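Notebook, lip stain bench, March, started 9:20

Continued from the last page. The peel-off tint base (Prudurum grade, the thick one) was still too slow to dry. I want a film which can be peeled in one piece after ten minutes. Yesterday's pot needed much longer, and in the corners of the mouth it stayed sticky and broke.

Batch 48. Same as 47, but less glycerin and a little more alcohol. Total weight 100 g. The polymer was sprinkled slowly into cold water with the small stirrer. I waited until no lumps were visible, then added the color at the end. Please do not add the color earlier, it makes the lumps hard to see and we lost batch 44 like this.

Drying on the glass plate: good, film comes off whole. Drying on my own lip: nine minutes, peels well, but it stings a little at the start. I think the alcohol is now too high for people with dry lips. Color after peeling is even, a bit orange in the first hour and then more pink. After lunch with soup it was still there on the outer part and gone in the middle.

Batch 51 (49 and 50 were only color tests, see the loose sheet). Alcohol half way back to the old value, glycerin stays low. Drying on lip eleven minutes. No sting. I prefer this one. The smell is also better, less like nail polish.

Viscosity of 51 was 892 on the bench meter, small spindle, same speed as always. It is low compared with the older pots and the brush drips if you take too much. Maybe the doe-foot applicator from Itevis is better than the flat brush. We have one bag left, in the drawer under the scale.

Shade names: the label draft says Tan for the brown one, but on skin it is more like brick. I wrote this on the draft with pencil. Fonstead wants the names before the end of the month, so somebody must decide.

To do:
- repeat 51 with fresh water, check that the drying time is the same
- leave two closed tubes on the warm shelf
- try over lip balm and without balm (I expect it will not stick over balm)
- wash the small stirrer properly, there is red in the thread

16:40. Tube one of batch 51 has a small bubble line near the neck. Filled too fast, I think. Not a problem of the formula. 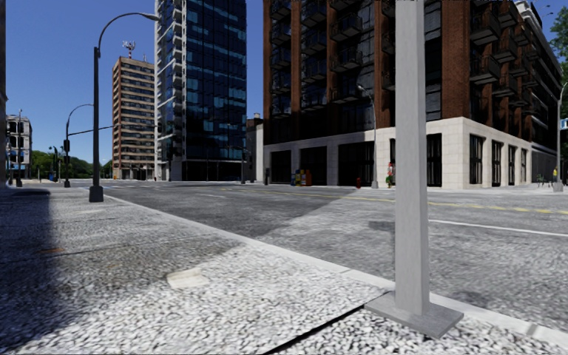
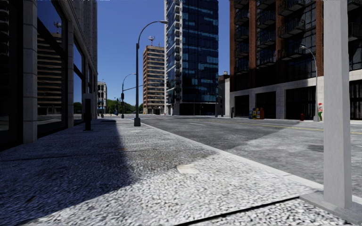
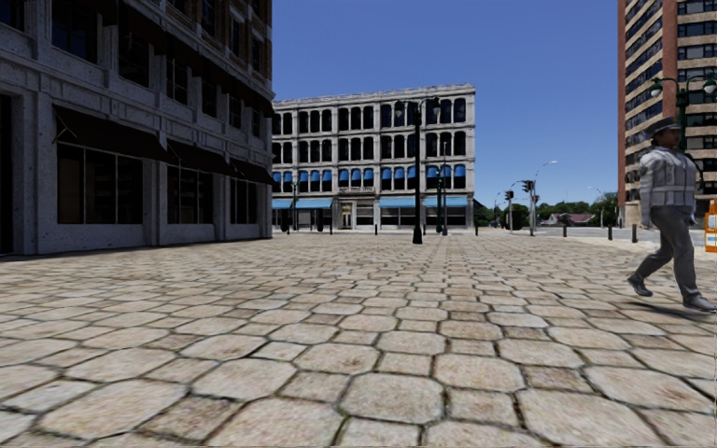

Paving, three street renders, clear daylight.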